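Chapter 7
When the Arm Lets Go

Reading time: 4 minutes

The first fault report that Mandla Potgieter ever filed on a hobby-sized robot arm was one word long. The word was "dropped." It did not say what had been dropped, from what height, or by which joint, and when he went back to it in December he could not remember any of those things himself. He has since become a strict man about fault reports, as people do after writing a bad one.

This chapter is about what happens to a small arm when its power goes away. Most of us learn about motion first. We learn to send a joint to an angle, to slow it down near the end of its travel, to keep it from punching the table. All of that assumes somebody is holding the arm up, and the somebody is a motor drawing current. Take the current away and a hobby servo becomes a stiff hinge, and sometimes not very stiff. Whatever the arm was doing, it now does gravity's version of it.

The case we will follow comes from a small workshop in Gresness, where an arm called Luda had been running the same pick-and-place routine for weeks. The job was dull on purpose. Luda reached forward, closed on a cup, lifted it, moved it a hand's width to one side and put it down. Then it did the same thing in reverse. The log shows 3,292 completed cycles before the fault. The people running the test had, by their own account, stopped watching somewhere in the low hundreds. 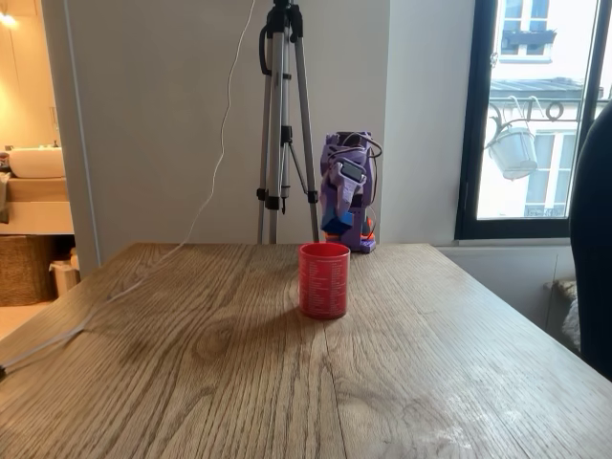 On the next cycle the arm reached full stretch, lifted, and went limp. The upper segments folded down onto the cup, the cup went over the edge, and the elbow hit the tabletop hard enough to crack a bracket. No one was hurt. The one person in the room was making coffee, and she put the noise down to the neighbors.

The first explanation was a bad motor. It is always a bad motor. The shoulder servo was swapped for a new one, the bracket was reprinted, and Luda was put back to work. It lasted 112 cycles. The second explanation was a bug in the motion code, and two days went into reading a program that turned out to be fine - ugly, but fine. Only after that did anyone open the log from the motor controller, which had been recording supply voltage the whole time and had never once been asked about it.

The log was plain enough. Every time the arm lifted at full reach, the voltage sagged. Most of the time it sagged and came back. On the bad cycles it dipped far enough for the controller to reset, and a controller that resets comes back with its motors switched off until it is told otherwise. The gap was 40 milliseconds. The arm needed much less than that to start falling, and once the motors were off nothing told them to come on again.

The cause of the sag was a power connector that had worked a little loose. It had been pushed back in by hand at least 2 times during setup, and neither occasion was written down. Potgieter's note on the case, dated 6/23/19, says that a connector you have to push back in is already a fault, and should be logged as one. He underlined "already."

There are several things to pull apart here, and the rest of the chapter takes them in order. Section 7.1 looks at supply sag and how to measure it under load, with the arm at its worst reach. Section 7.2 covers what a controller should do when it wakes up and finds itself holding something. The Coetzee rule, which you may have met in the Skollville lab notes, gets its own treatment in Section 7.3, along with the reasons people ignore it. Section 7.4 is on resting poses: where to park an arm so that losing power changes nothing much.

Before you go on, find the power lead on whatever arm you are using and give it a gentle wiggle with the motors off. Write down what you find, in more than one word.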